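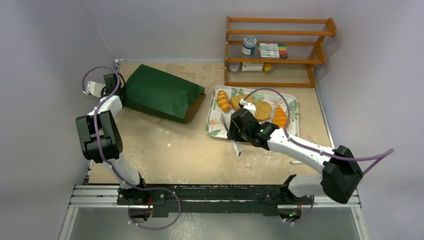 Figure 2. Green paper bag and patterned serving tray on the worn tabletop, with four bread-like items on the tray.

4.1 The bag and the tray

We had meant, when we began the Hayashi survey of domestic serving habits, to write mostly about crockery, and it was only on going back through our notes that we saw how often a paper bag turned up in them. Of the 3,541 entries in the survey, 122 mention a bag and a tray together, and these are the ones we should like to linger over a little in this section.

A tray changes how people speak of what is on it. In the Flukwood households, bread in its bag was nearly always "the shopping", and the same bread set out on a tray was "tea", even when the kettle had yet to be filled. The tray in Figure 2, with its pale ground, green leaves and orange-red flower, is of the cheerful printed sort that many of our households kept for exactly this purpose, and several told us (at some length, and we were glad of it) where theirs had been bought and who had wanted it.

The bag is harder to place. A stiff one laid on its side, with its mouth open towards the tray, takes up a good deal of table, and in the Clilel households it was often left lying there right through the meal. Some folded it up for later use, and a few kept a drawer of them. We return to those drawers in Section 5, along with the question of crumbs, which the November visits raised and we have not quite settled.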